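3.2 Student Recording Sessions

Demonstrations were recorded by students enrolled in the one-semester manipulation course at Jargate. Each team chose a household task, wrote a one-page protocol, and collected data with a pair of hand-held parallel grippers, one in each hand. No robot arm was present during recording. The fingers carry ridged rubber pads, which the teams were asked not to change between sessions.

The tableware task was assigned to the team of N. Ccori and B. Radwan. An episode starts with plates and bowls on a round table and ends when the operator judges the table to be cleared. The protocol fixes the set of dishes but leaves their starting poses to the operator. Episodes longer than 80 seconds were discarded. The team submitted 300 episodes, of which 24 were held out for evaluation.

Two properties of the setup affected the later results. First, flat plates offer no graspable feature from above, so the protocol allows the operator to raise a plate on edge with a single finger before closing the gripper on it. Policies trained without these tilting segments rarely reached a stable grasp (Section 4.1). Second, the tabletop is glossy and carries printed pictures of food. In direct sun, glare lowers contrast near the center of the table, and the prints act as visual distractors. We kept such episodes in the training set and tagged them by hand.

Tags were assigned by F. Lennox and checked by Y. Nkosi. Disagreements were settled by replaying the episode at reduced speed. Figure 3 shows the tilting step.

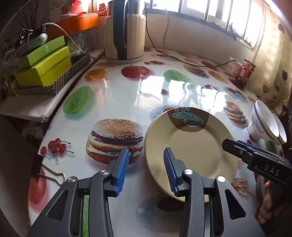 Figure 3. Tableware task: a plate is lifted on edge with one gripper finger. The second gripper is at right.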